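Staging a Small Acoustic Night: Final Project Report
Bianka Mészáros and Hipólito Quezada
Music Event Production, May 30, 2023

Why we picked this

Both of us go to a lot of shows in living rooms and back rooms, and we wanted to find out what it takes to put one on ourselves. Our project was an evening of three short sets in the Wedgate, a former print shop with a concrete floor, a low stage and 72 seats when every folding chair is out. The bill was Alta (solo voice and nylon-string guitar), the duo Farkas, and Bimusden, a four-piece who agreed to leave the drum kit at home - thank you again!

Planning

Bianka handled booking and the running order, and Hipólito took sound and the room. We gave each act 24 minutes with a short changeover in between. That sounded stingy on paper, but all three told us they liked having to choose their best songs. We used two condenser mics, one vocal mic and a direct box, all from the department closet, and kept the stage plot the same for everybody except Bimusden, who needed an extra stand for the accordion.

Tickets were pay-what-you-can. We sold 52 in advance, mostly through the bands' own mailing lists. The posters were fun to make, but only a couple of people at the door mentioned them.

The room

Our first sound check was rough. Clap once in the Wedgate and you hear it come back off the rear wall, and Alta's quieter songs turned to mush past the fourth row. We read up on absorption and tried soft, thick material in different spots: moving blankets on the rear wall, a rug under the performers, bedding in the two back corners. The corners surprised us most. With them filled, we could turn the vocal up a good bit before it rang at 4000 Hz, which had been our worst feedback spot all afternoon.

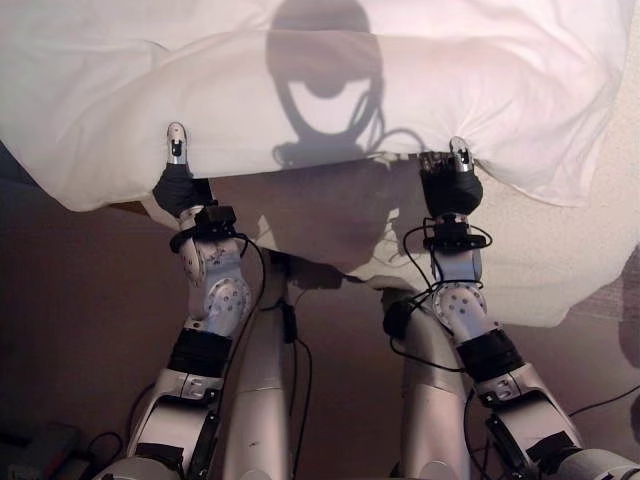
Figure 1. Soft white bedding, held up from below.

The night itself

Farkas opened, and the room went silent by the second verse. Alta sang her last song completely off mic, and we could hear every word from the sound desk - easily our favorite moment of the whole semester. Bimusden ran over by one song and we let them.

What we would change

Start the sound check an hour earlier. Label both ends of every cable. Put the merch table by the exit instead of beside the stage, where people had to squeeze past the accordion case to buy a tape. We have already asked the Wedgate for a date in July, and Farkas want to come back.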